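Brovden Household Advisory Service
Caring for Knitted Items and Soft Toys

Knitted hats, doll sweaters and stuffed animals should be sorted before washing. Check each item for loose stitching and for a care label, which on toys is usually sewn into a side seam. Clothing that can be taken off a toy should be washed separately.

Striped knits in red and white require particular attention. Dampen a white cloth, press it against a red stripe for a minute, and inspect the cloth. If color has transferred, wash the item alone in cold water.
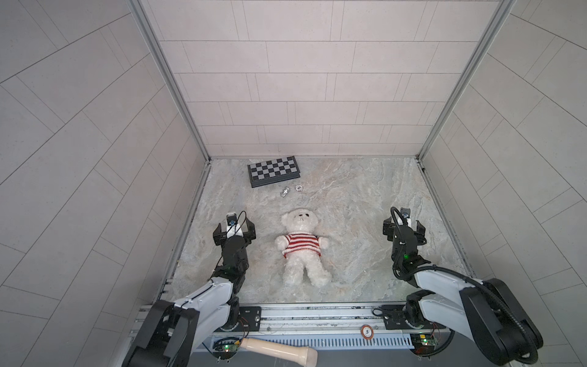
Antoniadis writes that a spoonful of white vinegar in the basin has always kept the reds in place for her family, and asks why the Service does not recommend it. Vinegar is harmless to most yarns in that quantity, but it will not fix a dye that is already loose.

Hand washing should be done in a clean basin with a mild liquid detergent. Soak for 5 minutes, press the suds through gently, and rinse until the water is clear. Wool must not be wrung or rubbed.
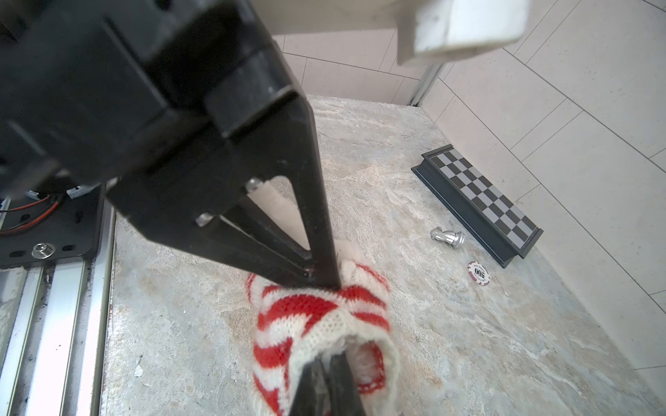
After rinsing, roll the item in a dry towel and press down along its length. Reshape it by hand and lay it flat, away from radiators and direct sun. Thick ribbing may need turning after 4 hours.

Stuffed toys without a washable label should be surface cleaned only. Use a barely damp cloth and work on one small area at a time.
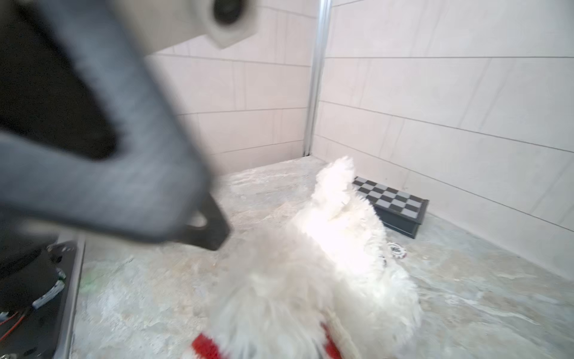 Toys containing batteries or sound units must never be immersed. Remove the unit where the seam allows, and close the opening with matching thread once the filling is dry.

For storage through the summer, place clean knits in a cotton bag. Plastic bags hold moisture and are not advised. The Momwood leaflet on moth prevention is available at the front desk.

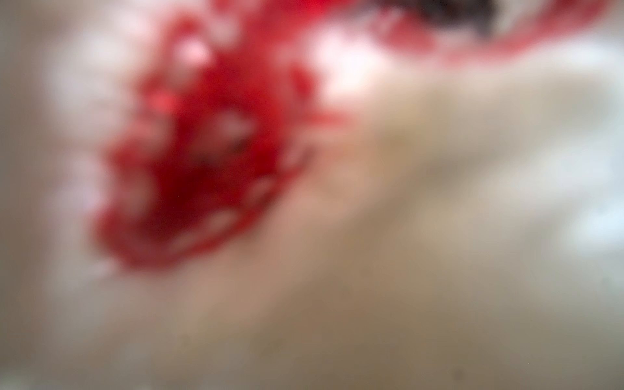
Can a knitted hat be tumble dried if the label is missing?
Without a label, the hat should be treated as wool and dried flat.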